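Fuvberg Court Records Project
Progress report to the Wametti Fund, second half of the grant year

We're in good shape, and happy to say so! When we last wrote, the old criminal case files from the Fuvberg district court were still mostly in boxes. We have now indexed 3047 of them, and the search page has been open to the public since September.

Most of the files deal with theft, fraud and smuggling along the river. Of those indexed, 1608 have a known outcome (conviction, acquittal or charges dropped) and 1395 have none we can find. The remaining handful were sent on to other courts, and we are still chasing those.

The best news is the Dratwood series. These are the papers from the long run of warehouse burglaries at Dratwood, which local people still argue over. We had expected a thin folder and a few press cuttings. The court clerk's office found the full set of witness statements, and they show that two cases always treated as separate were tried on much the same evidence. Two retired reporters and a law student have already asked to read them.

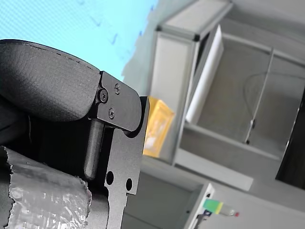
Spending

We are slightly under budget on scanning and slightly over on storage boxes. The Mac Carthaigh bindery gave us a fair price on repairs to the damaged charge books, so five of those can be handled again.

Still to do

Names of victims and of anyone under age at the time have to be checked before the next batch goes online. It's slow work and we won't rush it. We also want to link each charge to its sentence, so that a reader can follow a case from arrest to release without opening four separate records.

We'd like to move the leftover repair money into name checking, and would be glad of your answer before the next batch is due. Thank you for backing this, we are having a great time with it!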